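Kutberg planner: a small gallery

I've spent most of the winter on Kutberg, my two-arm motion planner, and I finally have a few pictures to go with all the commit messages. The log for this batch runs to 2,007 planning calls, so forgive me if I get nerdy in the captions!

Both arms, one table

Kutberg plans the two arms together, as one big joint space, and I love how it behaves when the grippers face each other over the gray block and the plate. It's slower than planning them one by one (890 milliseconds is my budget per call, and I do blow through it sometimes), but I got so tired of arms politely freezing in front of each other. 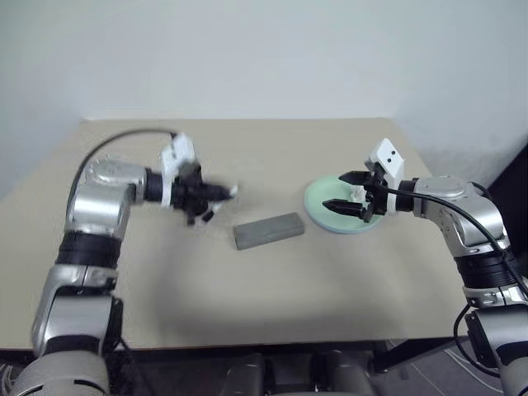 Rutherford wrote in to ask why I don't just plan the right arm first and treat it as a moving obstacle for the left. I tried that in December! Fine for short moves, but the left arm kept taking enormous detours, and any replan on the right threw its whole path away.

Close to the glasses

The clearance term is my favorite bit of code in here. Fingertips just over an open case with thin-framed glasses in it, so I let the allowed distance shrink near the goal pose and stay wide everywhere else. The other gripper is over the plate and gets its own setting.

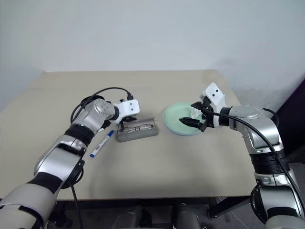

Running it yourself

The config files are in the Plelby folder of the repo. Start with version 2 of the cost weights, and set the sample cap to 2,049 before you touch anything else.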